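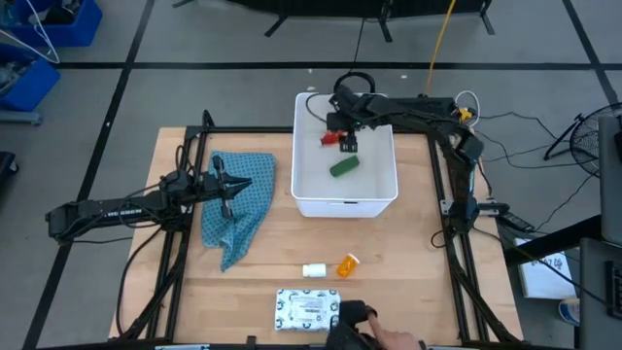

White bin, blue cloth, two pill bottles and a package on the table.

Stories > Short Fiction > The Table at Staltlow

Märta Åberg put the white bin on the table and started with the small things. Her sister had told her on the phone to start with the big ones. But the big things needed two people, and the man with the van was not coming until four.

She found something red in the drawer and put it in the bin. She found something long and dark green under the radiator and put that in too. Her father had kept everything in this room in Staltlow for as long as she could remember, and most of it had no name that she knew.

The blue cloth was different. Her mother had used it to cover the bread. It had a pattern of little dots, and Märta had once been sent to her room for cutting at a corner of it with the good scissors. She picked it up and looked for the cut. She could not find it. Either it had been mended well or it was another cloth. She dropped it back on the table and left it there.

The pill bottles she did not know what to do with. One was white and one was orange. She laid them down on their sides and they stayed put. The Tresance pharmacy in Troseck took old medicine back, but it closed early in summer, and she had told her sister she would be on the road by dark.

"Just throw them out," her sister said when she called again.

"You're not supposed to."

"Who's going to check, Märta?"

"I'll take them home and do it there."

"You'll have them in your car until September."

It was a fair thing to say. Märta still had a box of their aunt's shoes in the trunk.

There was a folder in the other drawer, and she sat down with it. It was all paid bills. On the back of one, her father had written a column of sums in pencil. The last number was 1,246 and he had underlined it twice. The bill itself was for 280. She turned it over a few times trying to see what he had been adding up. It could have been miles, or money he meant to put aside for the roof. The date on the bill was 25/07/2025, so he had still been driving then, and still arguing with the county over the ditch.

She put the bill in her purse and the rest of the folder on the floor with the paper.

Mrs. Trịnh from next door came in without knocking, the way she always had. She was holding a plastic package against her chest with both arms.

"This came to me," she said. "I signed for it. Then I heard about your father and I didn't like to bring it over."

"When was that?"

"Oh, before the funeral. I put it in the hall and I walked past it every day."

She set it down and pushed it across to Märta, who had to read the name on it upside down.
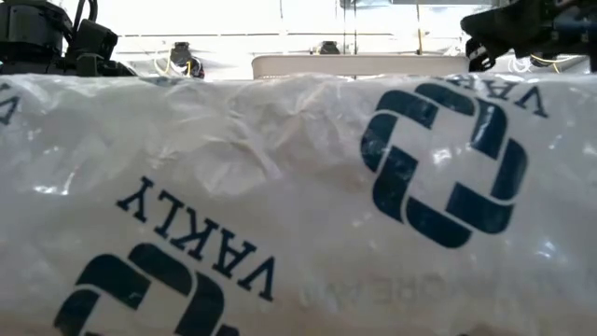
"Vakly," Märta said. "Did he ever mention it?"

"He never told me what he bought. He told me what it cost."

Märta pressed on the plastic with her thumb. She did not want to open it with Mrs. Trịnh standing there, and she did not want to be alone with it either. She asked if Mrs. Trịnh would like coffee. Mrs. Trịnh said the coffee in this house had always been terrible and she would have half a cup.

They drank it by the window. Mrs. Trịnh talked about the ditch. The county had sent a man out after all, and he had stood looking at it for 30 minutes and gone away again. Her father would have wanted to hear that, and Märta said so.

"I told him already," said Mrs. Trịnh. "I went up there and told him."

When the cups were rinsed, Märta looked for the good scissors. They were on the nail inside the cupboard door. She held them out, handle first, and Mrs. Trịnh took them and asked her which end she wanted cut.

Filed under: Family Stories, Short Reads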